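Baxter House Residents' Association
Minutes of the Common Room Meeting
August 14, 2024

1. Opening
The meeting opened at 7 in the common room. The minutes of the July meeting were read and approved with one correction: the closet lock was changed on the courtyard side, not the street side.

2. Furniture
The association discussed the two white tables, the large one and the smaller square one. At present the small table is pushed up against the left end of the large one. Members who use the room for cards and for the sewing group like this and asked that it stay. Others said the step between the two tops makes the pair hard to use as one long surface at dinners.

A quote was received from Bamton for a single long table at $1,226, delivery included. Collau quoted $799 for a table of the same length without delivery. It was noted that neither price covers taking the old tables away. One member asked whether the small table could have its legs raised. The seller, Plirby, will be asked if longer legs are sold separately.

Moved and seconded to keep both tables until the end of the year and look at the quotes again then. Carried.

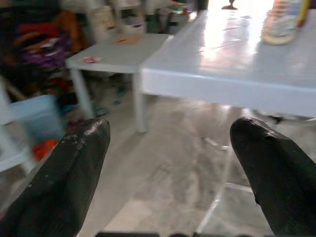
The glossy top of the large table was also raised. Several people find the glare off it tiring when they read or do handwork there. A plain cloth was suggested for daytime use. There was some objection to a cloth, as it has to be washed and someone has to do it. It was agreed to try one for a month. The cloth from the holiday dinner will be used if it can be found.

3. Things left on the tables
Pens, pencils, lids and small dishes are still being left out after activities. Anyone using the room is asked to clear the tables before leaving. Items left overnight will go into the box on the shelf by the door and be kept until the next meeting. The request for a second box was turned down.

4. Floor
The gray floor was last cleaned professionally before the spring sale. Felt pads for the table and chair legs were approved, to be bought out of petty cash. The question of a rug was put off again. Two members asked that their objection to a rug be recorded.

5. Money
The balance in the furnishings account is $1,801. No bills are outstanding. The deposit from the canceled July rental has been returned.

6. Other business
The window nearest the sink sticks and should be opened from the bottom only. The building office has been told.
A request to hold a children's birthday party in the room was approved, with the usual cleaning deposit.

The meeting closed at 8:15. The next meeting will be posted on the board by the mailboxes.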